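Sole Searching - a visit to the insole room

I've been making my own sandals for a couple of years now, so when Kadri Kļaviņa asked if I wanted to come by the Veltar workshop in June, I said yes before she'd even finished the sentence! I went in the morning, stayed way past lunch, and came home with two pairs of offcuts and a very long list of things I want to try.

Most of my questions were about the footbeds. I always figured the piece under your foot was the boring bit (sorry, Kadri), but she can talk about rims and heel cups for an hour and I'd happily listen to another. Black is what they do most - it goes with everything and it hides wear. The batch for Skodov was 2,081 pieces, which is a funny number, and she said the order before that was 3,555. I make maybe a pair a month!

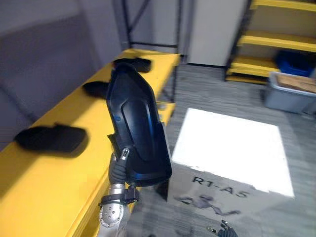

The other thing I kept asking about was the rim. My own footbeds are flat as a pancake and my toes slide right off the front on hills, so a bit of an edge sounds like heaven. Kadri told me to start shallow and go up from there - too tall and you feel it all day along the side of your foot. She also thinks I've been making my heels too wide, and after measuring my oldest pair at home I have to admit she's right.

I love all the yellow in there, by the way. Black pieces on a bright yellow bench are so easy to spot, and my own table is dark brown, so I lose things on it constantly. I've already picked up a can of paint and I'm doing mine next - sandals may have to wait until it dries.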